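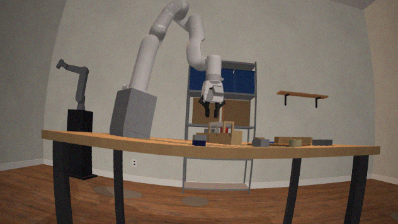 Erlinda Tagle asked whether a tree feels anything when it is turned into a floor. It does not. Trees have no brain and no nerves, so they cannot feel pain. Wood does keep a record of the tree's life, however, and that record can be read long after the tree has been cut.

What is grain?
A tree trunk is made of tiny tubes that carry water up from the roots. When the trunk is sawn into planks, the tubes show as lines. These lines are called the grain.

What are growth rings?
In places with cold winters, a tree usually adds one ring each year. Wood made in spring is pale. Wood made in late summer is darker. A wide ring often means a good year with plenty of rain — a narrow one may mean a dry year. A slice of oak in the Lonstead gallery has 21 rings.

Why do wooden floors creak?
Wood takes in water from damp air and swells. In dry air it shrinks again. Small gaps open between the planks, and they rub together or against their nails when someone walks on them.

Try it yourself
Ask an adult for a slice of a fallen branch. Count the rings from the center to the bark. Children aged 6 and over may bring their slices to the Brurndale Museum reading desk, where magnifying glasses are available on request.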